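Walking to school: is the new scheme at Drindwood doing any good?

marrowfat
Started this topic

Hello all, long-time reader and not much of a poster, so bear with me. Our two go to Drindwood Primary and since September 2022 the school has been running a walking scheme where the children collect stamps for every morning they come on foot or by scooter. My youngest is completely taken with it and has me out of the door before I've finished my tea, which I suppose is the point! Has anyone got one of these going at their school, and did it last past the first winter?

tilly_pond
We had one at Lasavholm and it was lovely until February, when it rained for what felt like the whole month and the stamps rather fizzled out. They brought it back after Easter with a proper waiting spot, so the children walk the last bit in a group, and that made all the difference. Mine grumbles far less when there's a friend to grumble with.

Kashyap Road Dad
I'll be the grump, then. We live 3000 metres from the gates and there's no pavement for a good stretch of it. My daughter comes home upset because she can't fill her card, and I don't think a seven-year-old should feel bad about where her parents bought a house. Put the effort into more PE, I say, and then every child gets it.

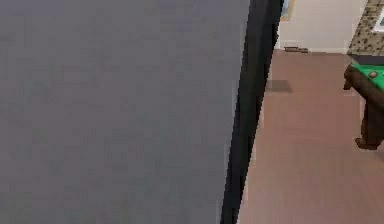
marrowfat
Oh, I do feel for her, and I hadn't thought about it from that side at all. Ours lets you park by the church and walk from there, and that counts as a full stamp — could you ask whether yours would do the same? It's only a few minutes on foot but they do arrive with a bit of colour in their cheeks.

Anouk Van Hecke
I teach Year 4 (a different school, so I can't speak for yours) and I'd gently disagree about PE being the answer. We have 30 in the class and one hall, and by the time everyone has changed and found their other plimsoll you've lost a good part of the lesson. The walkers do seem more settled to me first thing, though I wouldn't swear to it in court.

Kashyap Road Dad
Fair enough about the plimsolls. I still think the cards are a bad idea. Let them walk, by all means, but why turn it into a contest?

tilly_pond
Some children love a card, though. Mine has kept all of hers in a biscuit tin.

marrowfat
I've written to the office to ask about the park-and-walk for families further out, and whether they might do a class card in place of single ones. Will pop back when I hear.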